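Open day at Badach

I took the early train to Badach in June for the open day at Lakero. They take in old office computers and sort out what can be used again. I had written to them in the spring to ask if the public was allowed in, and had a short reply with a map attached and a note saying to wear closed shoes. The map was wrong about the footbridge, which has gone, so I walked round by the canal and got there just after ten.

Tea and biscuits in the entrance, a sticky label for your name, and then you could wander or join a tour. I joined a tour. We were led by Henrike Sauerland, who runs the dismantling side and has a quiet voice, so it paid to stand near the front.

The first stop was goods in. Machines arrive on pallets, mostly from councils and schools, and get a number before anything else is done to them. She said 3000 desktops came through last year and they would like to do more, but taking them apart is slow. A person with a screwdriver gets quick at one model and then the next pallet is a different one. A man behind me asked about laptops. They do take laptops, but in another building, and we didn't go there.

After that we saw the wiping room through a window, and then went upstairs to what they call Firnivik. It is the name of the robot project and also, confusingly, of the room. They have been at it for 3 years. The idea is that an arm does the repetitive part of stripping a desktop: memory out, processor out, and the boards passed on for testing. The day's demonstration was on memory and the processor socket, and it was the part I had come for. 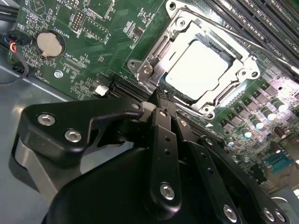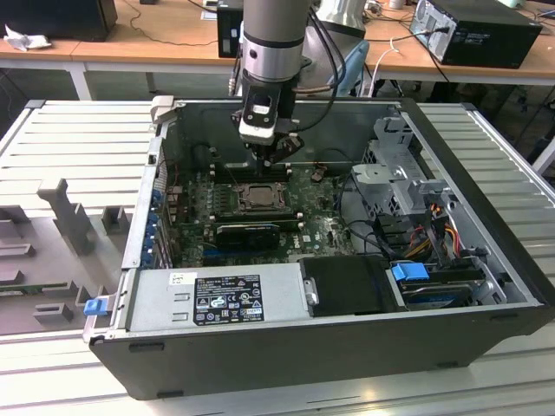

I had expected something faster. The arm goes down in small steps, stops, and goes down again, and you find yourself leaning forward. Henrike explained that speed is easy and they could turn it up whenever they liked. The trouble is the latches. Memory latches want a push in one direction, the lever on a processor socket wants a push down and then sideways, and both need enough force to move but less than the amount that cracks something. On an old machine the plastic has often gone brittle, so the right amount isn't the same from one to the next.

Someone asked how often it works. She gave a straight answer, which I liked. On the models they have practised with, it gets the memory out 90 times in 100. On a model it hasn't met before she wouldn't give a figure. The processor is harder and they don't count it yet.

I asked about cables, having scraped my knuckles on plenty. Cables are the worst of it, she said. A board is always the same shape but cables lie wherever the last person left them. For the moment a person clears the way first and the arm comes in afterwards. The people I spoke to on the dismantling benches didn't seem worried about it. One of them told me she would gladly hand over the memory and keep the hard drives, as she likes doing those.

The tour finished in a small shop on the ground floor. They sell tested parts and a few complete machines. I bought two sticks of memory for the old desktop in the back bedroom and a power lead I didn't need. There was also a stand from Voß, the firm that buys the scrap boards, with a tray of shredded material you could put your hand in. It feels like coarse sand – the girl at the stand said everyone says that.

They are hoping to get to 1000 machines a year through Firnivik once it moves downstairs, with people still doing the rest by hand. I'd like to go back and see it then. If you go, take your own lunch, as the biscuits had run out by noon and the nearest café is back over by the station.

I fitted the memory the same evening. Both sticks work.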